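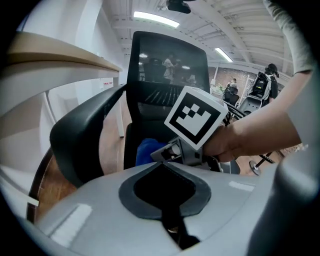

Right gripper and marker cube, blue cloth on the chair seat

Hand-held gripper demos: marker pose jumps near the chair
Asked by Sabina Machala

I am recording cloth pick-ups with a pair of hand-held grippers, tracked by the cubes. Of 126 demos, 12 have a pose jump just before the jaws close. Punivach replays them faithfully, jump included. Is this calibration or technique? 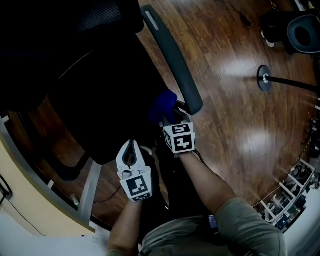 Both grippers from head height, right jaws against the cloth

Answer by Hedvika Říha
Probably technique. When a cube is seen nearly face-on, a small corner error can flip the solved pose. Keep two faces in view, as on your right gripper in the second picture, and slow the last part of the approach. Drop the 12 — do not smooth them. Then recheck the cube-to-jaw offset.

Answer by Yoon
Could be lighting? We had glare once.

Answer by Pradar
Check clock sync first. Ours drifted by 2 frames and the symptom was the same. Episode 1834 took me a whole afternoon.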